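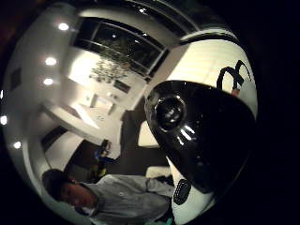 Gloss white and gloss black side by side under recessed ceiling lights.

Filed under: Buildings and Equipment > Surface care

Cleaning high-gloss surfaces in public rooms

2022-08-15
Reshma Potgieter, Facilities Guidance, Kerkcombe Learning Centre

This guidance applies to gloss-finished items in the reception areas, meeting rooms and display spaces of the Kerkcombe buildings. It covers painted and moulded casings, lacquered cabinet doors, gloss panels and desk fronts. It does not cover window glass, mirrors or natural stone, for which separate pages are available.

The surface register currently lists 1,934 items, and a large share of them have a gloss finish in white, black or both. Damage to these finishes is seldom caused by heavy use. Most of the marks reported in the last review were fine circular scratches left by cleaning, particularly where a dry paper towel had been used on a dusty surface.

What you will need

Two clean microfibre cloths, one for washing and one for drying
A soft brush, such as an unused make-up or paint brush
A bowl of lukewarm water with a very small amount of washing-up liquid
Cotton buds for grilles and seams
A small torch

Savero cloths are held in the stores cupboard on each floor and are suitable for all gloss finishes. The Vosent cream polish kept in the same cupboard is intended for metal fittings and must not be used on gloss casings or cabinet doors. Kitchen roll, scouring pads and any spray containing ammonia or bleach should also be kept away.

Before you begin

Remove rings, bracelets and lanyards, and fasten loose cuffs. If the item has a plug, switch it off at the wall and disconnect it. Do not clean a surface that feels warm to the touch; liquid dries on it before it can be wiped, and the streaks are difficult to remove.

Look at the item with the room lights fully on. Ceiling lights show up clearly in black gloss, and the edges of each reflection will look soft or broken where there is grease, dust or scratching. White gloss is harder to judge. Hold the torch low and to one side so that the beam passes across the surface, and note any scratches on the item's record before you touch them, so that existing damage is not put down to cleaning.

Step 1. Remove loose dust

Brush the whole item lightly from the top downwards. Apply no pressure. Pay attention to seams where a white section meets a black one, as dust collects along the join and is then dragged out over the darker surface by the cloth. Compressed air may be used on flat panels but not on openings or grilles.

Step 2. Wash

Dip the first cloth in the water and wring it out until it no longer drips. Fold it into four, which gives a firm pad with several clean faces. Wipe in straight, overlapping strokes and turn to a fresh face of the cloth whenever the one in use looks grey. On rounded or domed parts, work from the highest point outwards and let the cloth follow the curve.

Never spray or pour liquid directly on to an item.

Fingerprints are usually thickest where people naturally rest a hand: the top edge, the corners and the sides of a casing. If a print does not lift on the first pass, lay the damp cloth over it for a short while and try again. Do not scratch at it with a fingernail.

Step 3. Dry

Use the second cloth straight away, before water spots form. The strokes should again be straight. Circular rubbing is a common habit and accounts for most of the swirl marks seen on black gloss.

Step 4. Vents, grilles and lenses

Fine ribbed grilles should be brushed along the direction of the ribs. A dry cotton bud may be used at the edges, turned gently so that it picks up the dust. Grilles are not to be dampened.

Any lens or clear window should be cleaned last with a separate lens cloth. A cloth that has already been over the casing may be carrying grit — it will not be visible, but it can mark a lens in a single wipe.

Printed markings, lettering and decals

Printed or applied markings need more care than the surface beneath them. Wipe along the line of the marking and never across a raised edge, which may catch and begin to peel. If an edge has already lifted, leave it alone and report it. Adhesive should not be applied by cleaning staff.

Sticky residue

Tape and label residue should be softened with a cloth dampened in warm soapy water and held in place for three minutes. Roll the residue away with a fingertip wrapped in the cloth. Where this has been tried twice without success, contact the Facilities desk, which holds a supply of Caron residue remover. It must be tested on a hidden part of the item first and is not approved for black gloss.

How often

Reception and meeting rooms: dust daily, wash weekly
Display spaces: dust daily, wash when marks are visible
Offices: dust weekly, wash monthly
Stored items: dust before use and cover with a clean cotton sheet

Frequent washing does no good to a surface that is only dusty. Where an item is due to be shown to visitors, the brush and the dry cloth will normally be enough.

Care of cloths

Wash microfibre cloths separately at a low temperature, without fabric softener, and allow them to dry in the air. Softener leaves a film which then transfers to the next surface. A cloth that has been dropped on the floor goes into the wash, even if it looks clean. Worn cloths may be kept for skirting boards and should have a corner cut off so that they are not returned to the gloss set by mistake.

Reporting damage

Scratches that can be felt with a fingertip, lifted markings, cracks and cloudy patches should be reported on the surface damage form. Give the register number, the room and the position of the damage on the item. Forms are reviewed by Bheki Coetzee, Surfaces and Finishes Officer. Please do not attempt to polish out a scratch while a report is open.

The cleaning intervals will be reviewed in October.

Related guidance
Cleaning internal glass and mirrors
Metal fittings: handles, rails and plates
Recessed ceiling lights: dusting and lamp changes
How to complete the surface damage form
Stores cupboards: contents list by floor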